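Household Storage and Sorting
Handout 4: The mixed bin
Course tutor: Ditte Skov

Most storage advice begins with a container. You buy the container, you put things in it, and the room looks better by teatime. I have taught this course long enough to distrust the feeling that comes next. A bin with things in it is still a pile of things, and all you have gained is a wall round it.

This handout covers the mixed bin: one open container holding small objects that have no use in common. Every house has one and so does every workshop. A scrub brush, a tape measure, a cup, a toy. Catalogues call this "flexible storage". Cikeck and Yook both sell it under that name, and I have yet to read an explanation of what is flexible about it.

The claims, and what I make of them

Claim 1. Sloping sides help you find things. They help things slide to the bottom, certainly. Whether you then find them depends on how much is in there. With a handful of objects on a bare floor, any shape of bin will do. Fill it to the rim and the slope only decides what gets buried first.

Claim 2. Grouping by size is good enough. The Grenergate leaflet we read last time says so, and gives no evidence. A tape measure and a small cup take up similar room, but you want them at different moments and in different states of cleanliness.
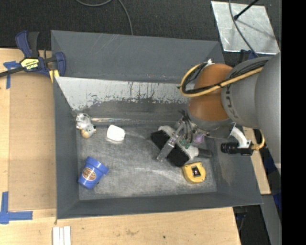
Claim 3. A brush can live with anything. I would argue the reverse. A brush carries what it last touched, and its bristles bend if something heavy is left on them. It wants a hook. If you have no hook, lay it on top and keep toys out of that bin altogether.

Claim 4. Dull colours hide wear. They hide it from visitors. Scratches and smears on a bin are useful to the person who owns it, as they show where things get dragged. Look at the floor of yours before you wipe it.

What the Floler survey does and doesn't show

You will see it quoted that mixed bins "save time". The Floler survey had 669 replies and asked people whether they felt more organised. It timed no one. Please don't cite it in your written work as if it had.

Exercise for next session

Choose one mixed bin at home. Take out each object and write down when you last used it and where you were standing at the time. If the place is in another room, the object goes to that room. Anything you can't answer for goes back in the bin, with a note of the date.

Don't buy dividers first. If you already own some, leave them in the cupboard until the list is done.

Bring the list, however short. Written answers should be no longer than 80 lines, and handwriting is fine. Reading for the session is chapter 3, skipping the part on labels, which we will take in January.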